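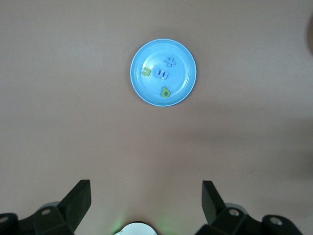 Curing Concrete Test Cylinders on a Small Site

Test cylinders are cast so that the strength of a batch of concrete can be checked at a known age. The result is only useful if the cylinders have been kept at a steady temperature and have not been allowed to dry out. This page sets out the procedure for molding, storing and moving cylinders on sites that have no laboratory of their own. It applies to ordinary mixes placed by chute or pump. Dry mixes that need a vibrating table are covered separately in the Quintela site manual.

Before the truck arrives

Set up the storage box on level ground, away from traffic, generators and pile driving. Vibration in the first hours can disturb fresh concrete and cause the coarse stone to settle. Check the box with a level in both directions. A cylinder that hardens on a slope will have an end that is out of square, and it will need extra grinding before it can be tested.

Plug in the box and let it reach its set temperature. The sites at Dova and Prillura use a range of 66 to 78 degrees Fahrenheit and log the highest and lowest readings each day. Lay out the molds, lids, tamping rod, mallet, scoop and strike-off bar. Molds should be clean and free of cracks. Write the batch number on the side of each mold with a waterproof marker. Do not write it on the lid, as lids are easily switched.

Taking the sample

Take the sample from the middle of the load. The first and last portions of a truckload often differ from the rest and should not be used. Collect at least two portions, place them in a damp wheelbarrow, and turn them together with a shovel until the mix looks even. Cover the wheelbarrow if there is wind or direct sun.

Measure slump, air content and temperature first, and begin molding without delay. Concrete used for the air content test must be thrown away. It may not be returned to the sample.

Filling the molds

1. Place the molds on a firm, flat surface close to where they will be stored.
2. For a 6 by 12 inch cylinder, fill the mold in three equal layers. Move the scoop around the rim as you pour so that the stone is spread evenly.
3. Rod each layer 25 times with the rounded end of the rod. On the second and third layers, the rod should pass into the layer below by one inch.
4. After rodding each layer, tap the outside of the mold 10 to 15 times to close the holes left by the rod. Use an open hand on light plastic molds – a mallet can dent them.
5. Strike off the top and finish it with as few strokes as possible.
6. Fit the lid at once and move the mold to the storage box, supporting it from underneath.

Initial curing

Leave the cylinders in the box for up to 48 hours. They should not be opened, turned or stacked during this time. If the box log shows a reading of 88 degrees or higher, record it on the sample sheet and report it with the strength results. High early temperatures tend to raise the strength at a few days and lower it at 28 days, and a low result cannot be judged fairly without this information.

Transport to the laboratory

Cylinders may be moved once they have hardened for at least eight hours after final set. Stand them upright in a padded rack and keep the lids on. Travel time should not exceed four hours. In freezing weather, wrap the rack in insulating blankets.

On arrival, the laboratory removes the molds and places the cylinders in a moist room or in water tanks saturated with lime. Plain water slowly draws lime out of the concrete and is not suitable for long storage.

Records

Each sample sheet should show the batch number, truck number, time of casting, location of the pour, slump, air content, concrete temperature and box readings. The Wutside laboratory keeps sample sheets for 18 months after the final test. Sheets with missing temperature readings are returned to the site for completion before any strength report is issued.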